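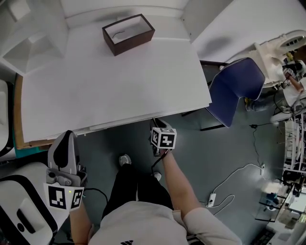

May 26, 2026

Slept badly, up before six. Coffee, toast, then straight to the workroom to get on with the sorting before it got warm. I had told Lina Smadi I would have the big white table clear by the end of the week and I would like to keep to that, for once.

Started with the cables. There is a whole tub of them, and most have been in it since we left the place in Usberg. I laid them out on the table by length and then gave that up and went by plug instead, which was faster. Anything with a bent end went in the trash bag. The power strips I kept, though I want to get them off the floor. I nearly caught my foot on one last week, and the white cords never seem to lie flat no matter how I turn them. Khalaf the hardware store has clips that stick to the underside of a desk. Put them on the list: clips, a box of labels, felt pads for the chair.

The dark brown box is the one I can't decide about. It is a good box, stiff, white inside, and the right size for small things, but every time I put something in it I forget it exists. For now it stays on the table with the lid off. If it is still there in June I will give it to my sister for her buttons.

Lina came by before lunch and we talked about the second desk. She wants it turned to face the wall. I would leave it where it is. The blue and gray office chair fits under it properly and there is still room to get past to the metal racks. She said the keyboard end of the room is the real problem and she is right, it has been a mess since winter. We agreed to do that corner together and leave the desk alone until it is done. She took two books from the pile by the door and forgot her umbrella.

Lunch was the rest of the lentil soup. Not enough salt.

After that I did the bills. The quote from Furkska for the shelving came to 1579, with delivery, more than I wanted to pay. Grerkex is asking 792 for something narrower that would not take the heavy cases. I wrote both numbers on the back of the envelope and looked at them for a while. The cabinet shelves we have are fine for paper and light things. What we need is somewhere low for the equipment cases so they stop living on the floor next to the seat. I may just measure it and get boards cut. The gap on that side is 62 inches, I measured it twice.

Went to the post office at 3 and it was closed for some reason, no sign up. Walked home the long way by the canal. The lindens are nearly out. Saw the neighbor's dog on the path with no neighbor, and then the neighbor, running.

Back in the workroom for an hour in the evening. Wiped down the tabletop with the blue cleaner, which leaves streaks, so I did it again with plain water. Swept under the racks and found the small screwdriver I had blamed on my brother. I should tell him. The floor paint is wearing through near the door and will want another coat before fall, but I am not going to think about that now.

Things still to do: cable clips, call Furkska and ask if delivery can come off the price, return the umbrella, post office in the morning. Knee sore again from kneeling on the hard floor. I will take a cushion tomorrow.

Bed at ten thirty. Window open.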